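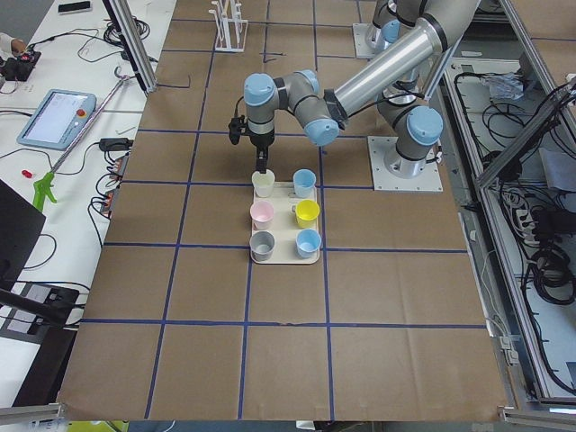 Page last changed: February

The Juvier Two-Arm Table

Welcome to the page for our Juvier table, which Nobuhle Mokoena and I look after between us, and of which we have both grown rather fond. It is a pair of arms on one big bench, used for cup handling practice with a tray and a rack, and most of what follows is the sort of thing we tell people over tea before they book it.

The arms bolt down on square metal plates. Please leave the plates alone! If one has shifted, even by a hair, ring Riaan Maluleke and he'll come and set it again, usually the same afternoon. Plate centres are 980 mm apart, and he likes them to stay that way.

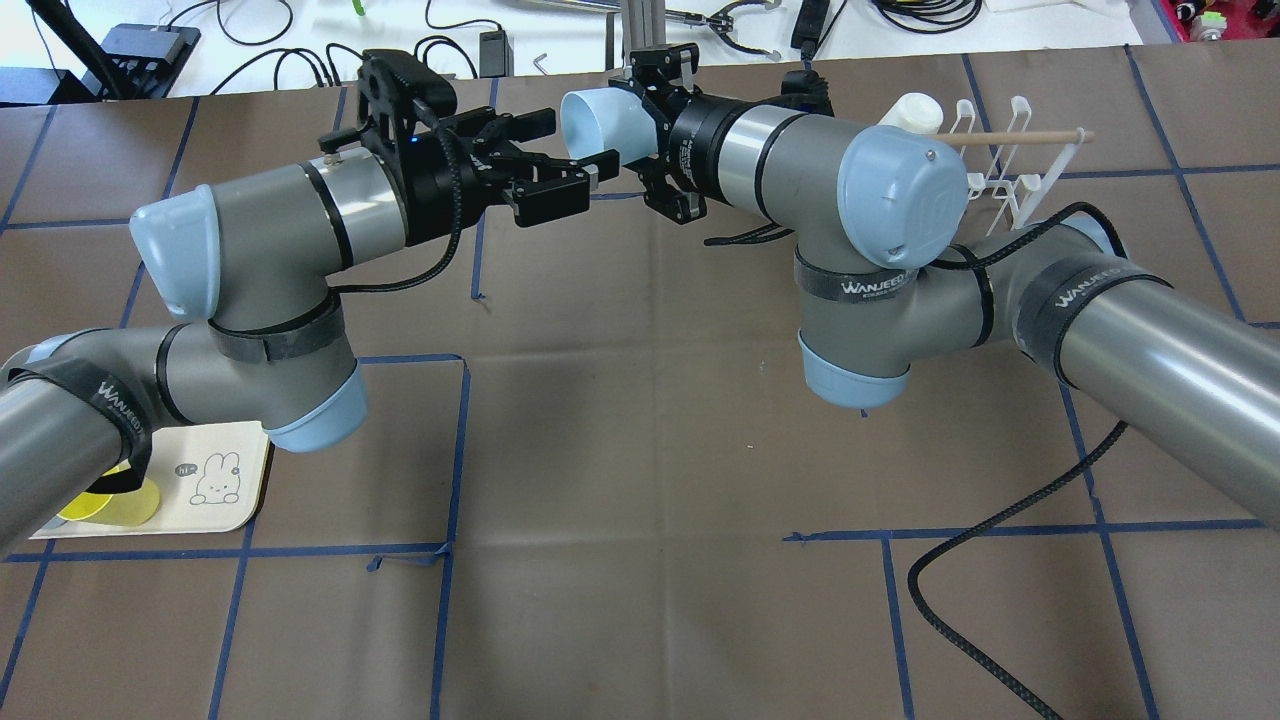

Both arms raised, grippers nearly meeting, with a cup held in the right-hand one.

Cables want a look every morning before power goes on. Follow each one by hand from the gripper back to the base, and check that the straps are snug but still let the joints bend (too tight is worse than too loose, in our experience). Spare straps are in the Hunberg drawer, part 385.

The brown paper comes off a roll and is changed when it gets tatty, and the blue tape goes down fresh each time. We lay it by eye against a long rule, so the squares do wander a little.

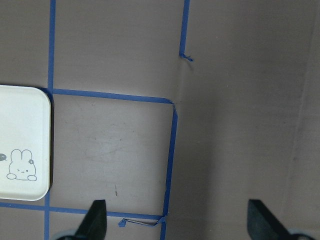 Press the tape ends flat with a thumbnail and trim any that lift, then wipe the gripper fingers with a dry cloth. Fingers wear at the tips first, and a new set is part 397, sold in packs of 2.

To finish, run the slow rack routine once with the pendant within reach, and write the result in the book. Bookings go through Shireen Radebe.
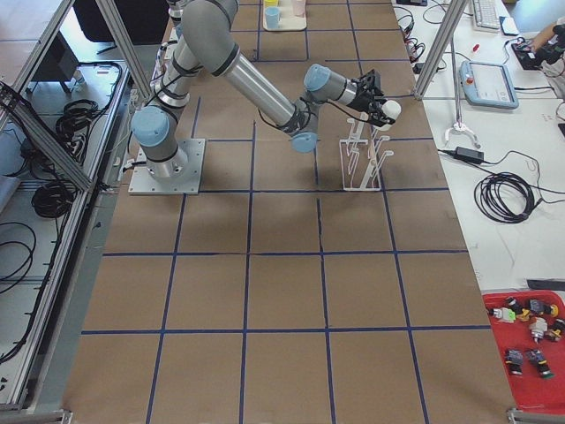

Arm over the white rack, pendant on the side table.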